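Home Projects Gallery Bathrooms Storage Contact

Limska, the bathroom and its drawers

September 2023
By the Tjoa studio, Illville

Limska is a small apartment on the upper floor of an older house in Illville. We were asked to plan only the bathroom and the storage next to it, and the rest of the apartment stayed as the owners had it. This gallery page is mostly about the furniture, with short notes for people who are planning a similar room and want to know how we decided on the sizes.

The work began in April with measuring. The long wall gave us 1677 millimeters between the door frame and the place where the shower glass should begin. It is not a comfortable number. Two wide cabinets would fill it too much, and three narrow ones would have drawers where you can put a toothbrush and not more. After several drawings we took one tall part and one low part with drawers, and we left the remaining width for a side panel and for the gap that every old wall needs.

The owners had one wish that they repeated at every meeting. They did not want to see bottles. In their previous bathroom everything stood on the edge of the bathtub and on the window sill, and when somebody visited, everything was moved into the bedroom. So the drawer became the most important piece of furniture in this project, and we spent more time with it than with the tiles.

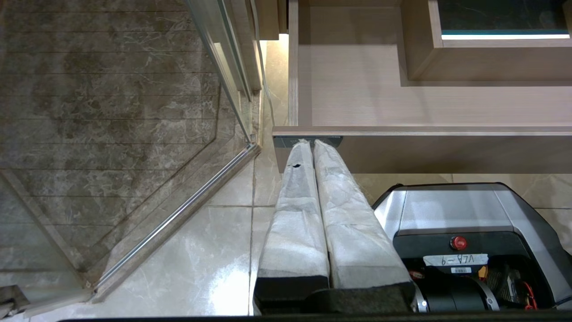 5 min read

Open drawer beside the shower glass, with its floor empty. The pull is the dark gray recess in the upper edge of the front.

The fronts
We chose a pale beige wood grain for the drawer front. The grain is quiet, and from a distance you read it almost as one color. We had also a darker sample on the table for a long time, and one of the owners liked it very much, but next to the brown-gray marble pattern of the shower wall it looked heavy. The light sample was taken into the room in the morning and again in the evening with the lamps on, and both times it was the better one.

The pull
A recess instead of a handle. In a narrow room a handle catches on towels, on bathrobe belts and on the pocket of your trousers. The dark gray color was a suggestion from Cerer, the workshop that built the cabinets for us. We first asked for a recess in the same color as the front, and they answered with a small sample of each and a very short letter: please look at both after one week of use. We put both samples in our own office kitchen. On the light one, each finger left something. We ordered the dark gray.

The inside of the drawer
The floor inside is light too, and this is something I would recommend to anybody. A small hair clip or a contact lens case disappears in a dark drawer. The drawer is 600 millimeters wide on the plan, and we decided to deliver it without dividers. Many clients ask for dividers at the beginning, and then they buy a hair dryer which does not fit in any of them. It is better to live with the empty floor first and to notice where the things go by themselves. Later you can add a tray, or a few boxes you have already at home.

For the people who like to plan on paper, the owners made this list for the drawer:

- towels for the face, folded flat, at the back
- hair dryer and its cable on the left
- soap and toothpaste for the next month
- one box for medicine and plasters, with a lid
- nothing that can leak

The last line was added after a discussion about shampoo. Shampoo in use stays in the shower, and the reserve bottles stand upright in the tall part.

The side panel
To the left of the drawer a tall side panel in wood closes the furniture toward the shower. A side panel is not an exciting object, but it does much work for the look of the room. Without it you see the side of each drawer and the place where the furniture meets the floor. We wanted it to stay in the background, so the line of the glass could be the line that your eye follows.

The compartment behind
Further back there is a recessed compartment in the cabinet, with a panel of dark glass and a thin strip of LED light along its lower edge. The strip gives a cold light, white with a little blue. Here we had different opinions in the studio. I wanted a warm strip, my colleague wanted the cold one, and the owners said that they need to see well when they look for something in there. The cold one was mounted. I admit that against the dark glass it looks very clean, and I have stopped mentioning the subject — almost.

The warm light
Up at the wall we left a gap between the cabinets and the wall edge, and warm light comes out of it. The gap is 20 millimeters on our drawing. It is the light for the evening and for the night, when nobody wants to be awake more than necessary. If you plan such a gap, please think about cleaning before you close everything. Dust collects on any ledge, and you need to reach it with a cloth wrapped on a stick or a ruler.

The shower
The enclosure is of glass with a polished metal rail in silver color. We asked ourselves if a black rail would be more modern, and perhaps it would, but polished metal takes a little color from everything around it and becomes less present. The wall behind the glass has a marble pattern in brown and gray, with the tile lines running horizontally. We wanted the lines calm. Vertical joints at every small tile would make the wall look like a notebook for mathematics.

About the glass we must say one practical thing. It shows every drop of hard water, and the water in Illville is hard. The owners keep a rubber wiper on a hook and use it after each shower. It takes less time than reading this paragraph.

Distance between the drawer and the glass
This is the question we receive most often, therefore a few more words. When a drawer opens close to a shower, you should draw it in the open position and also draw the person who stands in front of it. A plan with all drawers closed tells you very little. We marked the open drawer on the floor with paper tape and asked both owners to stand, to bend down and to turn around. One of them is tall and stepped over the tape each time. After this test we made the drawer less deep than in the first plan, and we have no regret about it.

What took long
The fronts came 72 days after the order. Cerer had told us a shorter time at the start, but then we changed the recess, and a changed recess means a new front. It is correct to write here that this delay was ours. During the waiting the owners used a plastic shelf from the cellar, and they learned in this way which things they really take in the hand every day. Two bags of old cosmetics went away before the furniture arrived.

What we would do in another way
The socket for the hair dryer should be inside the cabinet. We discussed it and decided against it to save one day of electrical work, and now the cable must be pulled out and put back each time. Also I would order one spare front together with the others. The grain from a later order is never exactly the same, and if a front gets a deep scratch in some years, you will see the difference.

Care
A soft cloth with warm water is enough for the fronts. Dry the upper edge and the inside of the recess, where water likes to stay. Do not use the sponge with the rough side, also not on the metal rail. The dark glass we clean with the same cloth as the mirror, dry, in small circles.

If you have a question about the sizes or about the pale wood grain, you can write to the studio through the contact page. We can also send the drawing of the drawer, but please note that it was made for this wall.

More from the gallery
Limska, the hallway bench
A laundry cabinet behind a sliding door
Recessed pulls, compared after one year of use
Small bathrooms in Illville
Wood grain samples in morning and evening light
Visit to the Cerer workshop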